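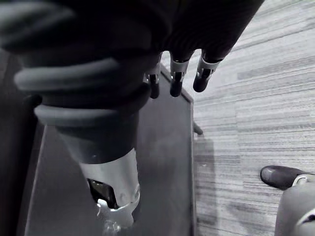

Ruth Oakley wrote:
I would not repot it in December. Leave the lemon tree where it is until the days are longer, and water less.

nonton22 wrote:
Thank you Ruth. But it has lost 20 leaves since I moved it near the balcony door, and the soil smells a little sour. I am afraid that if I wait until spring, there will be no tree to repot. Sorry for my English, I write slowly.

Civa wrote:
Sour smell means the roots have no air. I disagree with Ruth here. Take it out of the pot and look. If the roots are brown and soft, cut them and use fresh soil, any month of the year.

Ruth Oakley wrote:
Civa, I lost two trees that way. A citrus in a cold room does not make new roots, so you cut and then nothing grows back. What is the temperature by the door at night?

nonton22 wrote:
I measured at 6 in the morning, it was 52 F. In the kitchen it is 66 F, but the window there is small.

Civa wrote:
Then kitchen first, I agree with that part. I still would look at the roots.

valderrama_207 wrote:
Is it grafted? Mine from the Rerkham nursery was grown from seed and it drops leaves every winter, then it comes back. Also please do not feed it now.

nonton22 wrote:
It is grafted, I can see the place on the trunk. I gave fertilizer last week, is this very bad?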